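Week 1 handout: Reading hallmarks and writing up a secondhand piece

Bring this sheet to every session in January. The class is small, so the loupes and the scale will be shared.

## What a mark tells you

A mark on a piece of jewelry can be one of several things:

- a fineness mark, which gives the metal content
- a maker's mark, which identifies the workshop or company
- a country or city mark
- a pattern or stock number

Students mix up the first and last most often. A three-digit number inside a ring is usually fineness, but check it against the list before you write it down.

| Mark | Metal | Parts per thousand |
|---|---|---|
| 925 | sterling silver | 925 |
| 800 | silver | 800 |
| 417 | 10K gold | 417 |
| 585 | 14K gold | 585 |
| 750 | 18K gold | 750 |

"GF" means gold filled and "GP" means gold plated. Neither is solid gold, and a listing that leaves those letters out is misleading even if the photos show them. "EPNS" is electroplated nickel silver and contains no silver except in the plating.

## Where to look

Rings: inside the band. Brooches: on the back, near the pin stem or the catch. Necklaces and bracelets: on the clasp or on a small tag beside it. Earrings: on the post, the clip, or the back of the setting. A replaced clasp can carry a mark that doesn't match the chain, so test the chain separately.

Gold also reaches the scrap trade from outside jewelry. Connector contacts on circuit boards are often plated with a very thin layer of it. Boards are sold by weight and grade to refiners, and they are never priced by karat. We will spend half of session 4 on this, using the reading from Sobia Hayat's packet.
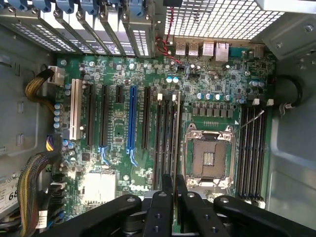 *Fig. 1. Dell motherboard with expansion slots.*

## Weight and melt value

Weigh in grams, on a level surface, and write the number down before you do anything else. If the piece has stones or enamel, note that the weight is gross. Don't subtract a guess for the stones.

Melt value = weight in grams × fineness × price per gram of pure metal

Worked problem: a plain sterling tray weighs 600 grams. The pure silver in it is 600 × 0.925 = 555 grams. Multiply by the day's price per gram. A buyer will offer less than the result to cover refining and profit.

## Writing the description

Put the facts in this order: type of object, metal and mark, maker if signed, measurements, weight, condition. Say "unsigned" if there is no maker's mark. Use "attributed to" only when you can name your source.

Compare these two entries for lot 295 in the Rorkstead practice catalog:

> Beautiful old silver pin, must see, rare!

> Brooch, sterling silver, marked 925 and "Juretti." Gross weight 14.2 g. Catch works. Small enamel chip at lower left.

The second one can be checked by a buyer.

## For next time

1. Read the Gosselin chapter on maker's marks.
2. Write up 5 pieces from the study tray, one index card each.
3. Finish the Sosimau worksheet, front side only.

Cards go to Francine McIntyre at the start of class. No acid testing outside the lab room.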